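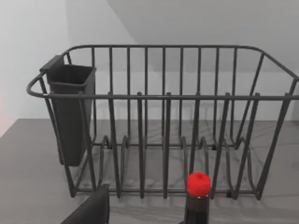
Suppose you had to teach someone to put away a plate, and that someone had never seen a plate, had no idea what "away" meant, and had two flat fingers where you have ten nice bendy ones. That is roughly the job of a robot teacher. Grown-ups get paid for it. The lesson often happens in a pretend kitchen drawn by a computer, with a gray counter, a wire dish rack and a bottle with a bright red cap standing right in front of the rack, where an elbow would knock it flying. The robot has no elbow to spare for worrying about that. It has a black finger poking in at the corner and a head full of nothing much.

So how does a person teach it?

Telling it doesn't get you far

You might try giving orders. "Put the plate in the rack." You would understand that perfectly well, even if you pretended you hadn't heard. A robot that hasn't been taught needs a lot more. How hard should it squeeze? Which way up does the plate go? What if there's something in the way? You could write all of that down, and people have tried, and the list gets very long and the plate still ends up on the floor.

There's an easier way, the same one your family used when you learned to tie your shoes. Somebody shows you.

Way one: hold its hand

Some robot arms can be switched into a floppy mode. The motors stop pushing back, and a person can take hold of the arm and move it along, a bit like helping a baby wave goodbye to people it doesn't know. All the while, the robot is keeping notes. It writes down how far every joint is bent, many times a second.

This works nicely, but the person has to stand there and haul the arm about, and some arms are as heavy as a big dog and much less interested in going for a walk.

Way two: remote control

The other way is to drive the robot from somewhere else. The long word for this is "teleoperation," and you may use it at dinner if you want everyone to stop talking.

The teacher might use a joystick, or a game controller, or a small copy of the arm sitting on the desk. Move the little arm and the big arm follows. Move your hand left and the robot goes left. Sneeze, and the robot gets a copy of the sneeze.

Iraís Cortés teaches robots at a workshop called Boltgate, and she has driven an arm named Orozco through more pretend dishwashing than any person should have to do. In May she recorded 658 tries at one rack. She does not, she would like it known, enjoy washing dishes at home.

"The first day, I kept closing the gripper too early," she says. "I was very good at picking up air."

Why pretend?

A computer kitchen has some excellent points. Nothing in it can break. If a plate goes through the wall, you press a button and the plate is back. You can also move the rack over a little, change the light, or put the bottle somewhere more annoying, all without getting off your chair.

It has some bad points too. Computer plates can be a bit too well behaved. Real plates are slippery, and real racks wobble, and a robot that has only practiced in a pretend kitchen can get a nasty surprise in a real one. So most robots need lessons in both.

How many times?

One try from start to finish is called a demonstration. You might need only a couple of goes at showing your friend where the plates live. A robot may want 200, or 1,000, and it won't say thank you after any of them.

The tries shouldn't all be the same, either. If the plate always starts in one spot, the robot may learn to go to that spot and grab, plate or no plate. A good teacher moves things about. She sometimes makes a small mistake and fixes it, so the robot can learn what fixing looks like.

Try it yourself

You need a friend, a plastic cup and a bowl.

Your friend is the robot. Robots keep their eyes shut and use one finger and one thumb.

First, tell your friend how to put the cup in the bowl, using words only. You may not touch anything.

Next, hold your friend's wrist and guide the hand all the way through. Do this 6 times, starting the cup in a different place each time.

Now let the robot have a go with its eyes open and no help.

Swap places when the robot starts complaining.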